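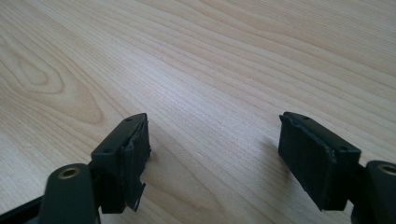
Ekene Bashir has spent most of the past two years watching machines try to wipe tables. He leads the chores group at Zotiva, a small firm in Clarside that tests household robots for the companies that build them, and he is careful about what he will promise.

"People ask me if a robot can clear up after dinner," he says. "I ask them which dinner. Plates on a bare table, good light, nobody moving about, then yes, a fair amount of the time. A family of five and a toddler, no."

The test list at Zotiva has 231 chores on it, from hanging up a tea towel to putting the lid back on a jar. Each one is tried 200 times before anyone writes a report. Bashir counts 23 that he would be happy to leave a machine to do while he was in another room. Most of them involve picking up something light and dry and putting it somewhere with plenty of space.

Cloth is still the hard part. A shirt never lies the same way twice, and a machine that folds one neatly in the morning may spend the afternoon pinching at the same sleeve. Thin things flat on a table are nearly as bad. "A bank card, a sheet of paper, a coin. You or I slide it to the edge, or get a fingernail under it. Two flat fingers haven't got a fingernail."

He thinks too little is said about wear. The foam pads that give a gripper its hold are cheap and soft, and they tear. "You get ragged edges, bits peeling away. Then the grip changes and you can lose a day looking for a fault in the software. We check the pads first now."

The shop floor is a little further on, in his view. Kaewmanee, a homeware chain, asked the group in November to look at shelf work in one of its stores. Boxed goods went well. Loose cushions did not, and neither did anything a customer had put back in the wrong place. The staff were kind about it — one of them began tidying the shelves ahead of the machine, and that had to be left out of the results.

Would he have one at home? He has tried. A Gritelero, one of the smaller models the group has tested, stayed in his kitchen for a month. It put the cutlery away, slowly, and he got used to the noise. It could not manage the pan cupboard at all.

"My mother came round and watched it do the spoons," he says. "She gave it ten minutes and then did them herself."

He expects the list of 23 to grow, though he won't say how fast. The next round of tests is bed-making, starting with pillowcases. Duvet covers have been put off until the spring.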